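I'd been trying to get Themis Gkikas on the phone since February, and when he finally picked up he was already laughing. "You're the guy with the sticky bolt," he said. Guilty!

Themis runs the little repair bench at Economou, the gun shop out in Vadirwood, and he mostly works on old military rifles. I wanted to know what he does when one comes in with a bolt that won't open without a mallet.

"Clean the chamber. Then clean it again," he told me. "People shoot lacquered ammo, the gun gets hot, and they go buy a new extractor. I had a guy drive in from Tresivville with three extractors in a bag. I gave him a brush and some solvent and sent him home."

He likes a bronze brush one size up, turned slowly by hand, and then dry patches until they come out clean (he says 100 is not a crazy number on a neglected rifle).
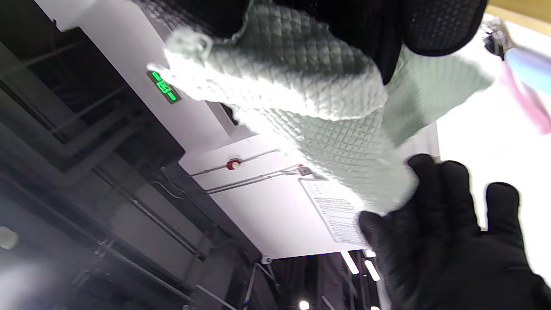 Green waffle cloth and a black knit glove.

I asked if he ever polishes a chamber. Long pause. "A little, with something very mild. If you can see metal on the cloth you should've quit already." He also checks headspace before anything goes back to the owner — no exceptions, even for friends.

His own rifle is a beat-up carbine he got for $49 and a box of fishing reels. Does it stick? "Every summer," he said, and then a customer came in and he had to go.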